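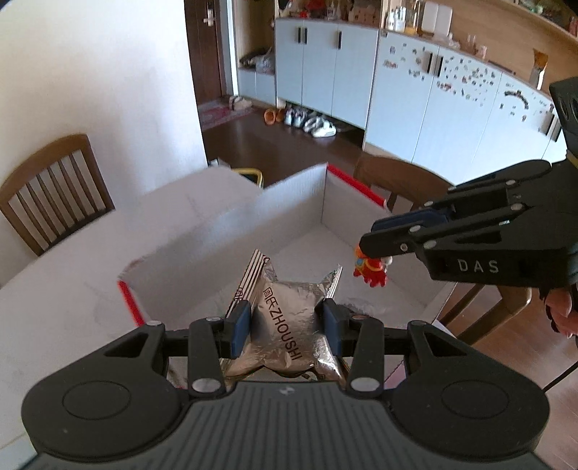 Mixed-item packing is the placing of unlike small goods in a single carton, usually by hand and at a table. It is distinguished from uniform packing, in which every item in the carton has the same shape and the layout can be fixed beforehand.

Cartons
The usual container is a folding cardboard box with four top flaps. The flaps are turned outward during filling so that the opening stays clear. White board shows dirt readily but makes small items easier to find against the floor of the box. Scraps of clear plastic left in the bottom are removed before filling, as they are easily mistaken for wrapping that belongs to an item.

Foil packets
Snack packets of metallised film are closed by a crimped seal at the end. The seal is stiffer than the body and stands up when the packet is held by its sides. Packets crease under light pressure — a crinkled surface is not in itself a sign of a broken seal. They are laid flat or stood on edge along the wall of the carton, never under heavier goods.

Figurines
Small figurines are irregular in outline and leave gaps on every side. Thin projecting parts are the most frequent point of damage. A figurine is normally placed after the flat goods, with a soft packet on either side where space allows.

Order of filling
Bernd Ostermann's handbook for the Grube mail depot, revised on 27 February 2019, gives three stages: rigid goods, soft goods, loose fill. Torben Kohlhase later proposed reversing the first two for cartons holding fewer than 20 items. The depot at Savgate adopted the reversed order in September and applied it to a run of 3000 cartons. The Horkus depot kept the older sequence.

See also
Carton sizes
Loose fill
Wukolel fold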